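Esta semana troquei o café da tarde por rooibos. Comprei um pacote de 80 gramas da Plirkel, a granel, sem aroma.

A embalagem manda usar água a ferver e esperar cinco minutos. Eu deixo sete – o rooibos não amarga como o chá preto.

Também provei o de baunilha da Burnemitz. Doce demais para mim, mas com leite bebe-se bem.

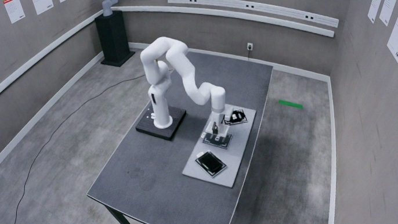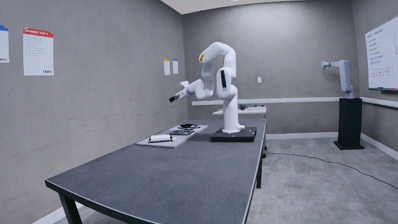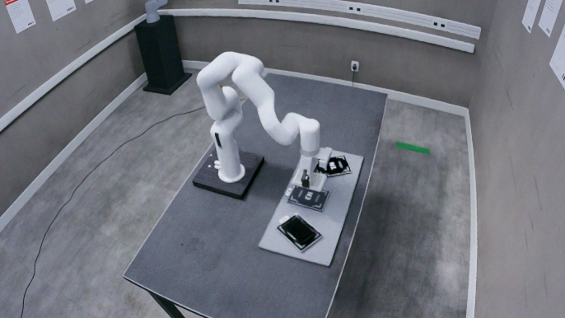 Quanto ao preço: o da Plirkel dá para quase 70 chávenas pequenas, se não se encher muito o infusor. O da Burnemitz vem em 17 saquetas e custa mais.

O Tumelo Swanepoel perguntou se dá para fazer frio. Dá. Faço o dobro da dose, deixo arrefecer e vai ao frigorífico de um dia para o outro. Uma rodela de laranja, sem açúcar.

Guardo tudo numa lata fechada, longe do fogão. O pacote que abri em outubro ainda cheira bem.

A seguir quero experimentar o honeybush da Gondal. Se alguém já provou, diga se vale a pena – só o encontro em pacotes grandes.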